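Metivura: hand-held gripper episodes for putting things away

README, last touched in January

What this is

Metivura is a set of 1823 short episodes of people tidying small objects into boxes with a hand-held gripper. It was put together at the Lolcombe lab to answer one narrow question: does a policy learn better placement when the clutter in its training data is real clutter, or will the usual four blocks on a clean table do just as well? We had hoped for the second answer, which would have saved a great deal of carrying.

What is in an episode

Each episode holds wrist video, the gripper pose, the finger opening and a one-line instruction. Poses are relative to the first time step. There is no depth. We recorded depth for two weeks, looked at what it made of clear plastic, and stopped.

Instructions are written the way the operator would say them ("put the tape in the box"). They have not been cleaned up. If two rolls of tape are present and the instruction does not say which, either one counts.

Splits

train: 1194 episodes
val: 50 episodes
test: 579 episodes, all in rooms that do not appear in train or val

The test split is large on purpose. An earlier version had a small one, and the ranking of our two methods flipped every time somebody changed the seed.

The method, briefly

Wi is the policy we train on this. It predicts a short chunk of relative gripper motion from the last 2 images and the instruction, then predicts again before the chunk is finished. A second head guesses whether the grasp has taken. Without that head, Wi will carry nothing to the box with great confidence and let go of it there.

Results

Real clutter helps, mostly with soft and bagged things. On rigid objects the gap between the two training sets is small enough that we would not argue with anyone who called it zero. Placement into open boxes is fine. Placement into boxes with flaps is poor, and the numbers in the results folder are not flattering.

The Vistovthorpe rooms are the hardest part of the test split. Patterned bedding is the main culprit: the policy likes to reach for bold stripes. Small objects in loose groups come next, particularly when a bagged item sits beside something hard, as the pink rope does beside the wooden block.
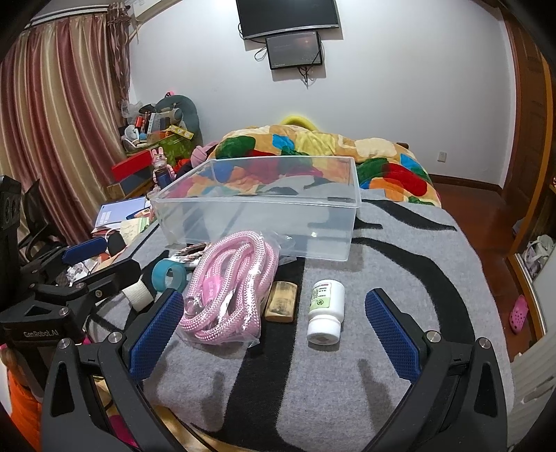
Known problems

Clear boxes are labeled by hand and the rims are off in places — treat them as a hint.

Gripper opening drifts over long sessions. The calibration file corrects most of it. The rest is yours now.

Some episodes end early. They are marked "short" in the index and left out of the scores, but not out of the download.

Loading

Run the index script first. The loader will start without it and then fail much later, with an error message about something else. Fixing this has been on the list since the first release.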